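Bin Picking Gripper Comparison
Second progress report to the Planska program office
March 8, 2019
Prepared by Chenxi Duan, with Slavica Delić and Mingxuan Qian

Status

Work packages 1 and 2 are closed. Work package 3 (comparison of end effectors on mixed household items) is under way and runs one week behind the plan submitted in July. The delay came from the wrist adapter for the Nakumov gripper, which arrived with the wrong bolt pattern and had to be re-machined. No change to the total budget is requested.

Scope of the comparison

Three end effectors are being assessed on the same arm, with the same controller and the same item set: the two-finger Nakumov parallel gripper, the Rirnura suction tool with a single bellows cup, and the Steinbach three-finger adaptive hand. The Steinbach hand has been mounted and calibrated but has no logged attempts yet. Each attempt starts from a mixed pile in one bin, and the item has to be lifted clear of the rim and held for the transfer move before it is scored as a success. Drops during transfer are logged separately from missed grasps, as agreed with Ruoxi Du at the kickoff review.

The operator may not touch an item once the pile is set, except when the safety stop trips. Attempts interrupted by a safety stop are void and are repeated at the end of the block. 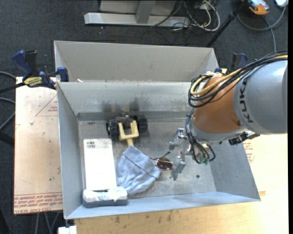
Item selection has had more effect on the results than we allowed for in the proposal. The first set was mostly cartons and bottles, and both tools handled it well enough that the scores told us little. The current set mixes rigid, soft and awkward shapes. A white box lying flat on the bin floor gives a suction cup a clear target, while sunglasses with a thin metallic frame and a crumpled cloth item offer very little to seal against. The wheeled toy part raises a different problem: the grasp planner tends to propose closing across both wheels, which exceeds the finger opening we have set. Mingxuan Qian has added a width check that rejects those proposals before the arm moves.

Results to date

The Nakumov gripper has completed 603 valid attempts and the Rirnura tool 108. The imbalance reflects the order of testing, and the two sets should not be compared as totals. Per-item success rates will be reported once the suction block is complete.

Some patterns are already clear enough to note. The parallel gripper is reliable on cloth, provided the fingertips reach the fold before closing. It loses time on flat items near the walls, where the fingers and the sloping sheet metal compete for the same space. Rotating the wrist by 90 degrees for wall-side grasps has removed most of the contact stops, at the cost of a longer approach path. The suction tool is faster on flat faces and has failed on nearly every attempt at eyewear.

Cabling

Cable routing at the wrist remains the main source of unplanned downtime. The bundle is carried over the outside of the last links, and large wrist rotations pull on it. We have limited the wrist range in software and re-tied the loops with more slack. A proper dress pack was quoted and declined on cost. If the Steinbach hand stays in the program it will need another look, as its harness is heavier than the other two.

Fixturing

The bins are now clamped. In the earlier trials a hard contact could shift a bin by enough to invalidate the camera registration, and the next several attempts would be aimed slightly off. Slavica Delić now repeats the registration check at the start of each block and after any stop. The check adds 8 minutes per block and has caught two shifts that would otherwise have gone into the data.

Changes since the last report

The depth camera exposure is now fixed. Automatic exposure was reacting to glare on the bin walls and leaving holes in the depth map. Fixed exposure gives a noisier image in the corners but a steadier one across a block.

Logging of gripper force has moved from the arm controller to a separate process written by Rongrong Lü. Timestamps from the two sources agree to within one control cycle.

Next period

Complete the suction block on the current item set.
Run the Steinbach hand through the same protocol.
Repeat a subset of the Nakumov attempts with the width check enabled, so that the earlier data can be corrected or set aside.
Circulate the draft scoring sheet to the program office for comment before the full analysis.

Open item for the program office: confirmation of whether transparent packaging is to be included in the final item set. We need an answer before the Steinbach block begins.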